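A Cuervo comprou a equipe Linitz em fevereiro e manteve o nome por mais uma temporada. Shengli Fu continuou como chefe dos mecânicos, com o mesmo salário e um macacão novo.

Faltavam três corridas. O motor Kunier quebrou nos treinos e o carro largou em último.

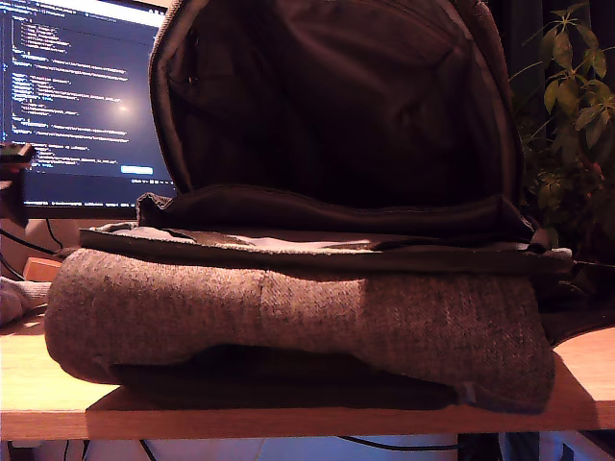
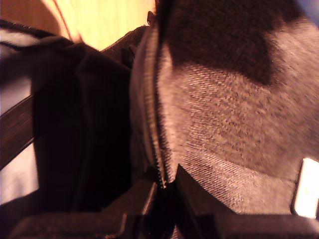
Zoila Cárdenas avisou pelo rádio que a terceira marcha não entrava e que ia terminar assim mesmo. Fu mandou poupar os freios. Ela chegou em décimo segundo, duas voltas atrás. À noite, ele raspou o nome antigo da porta do caminhão.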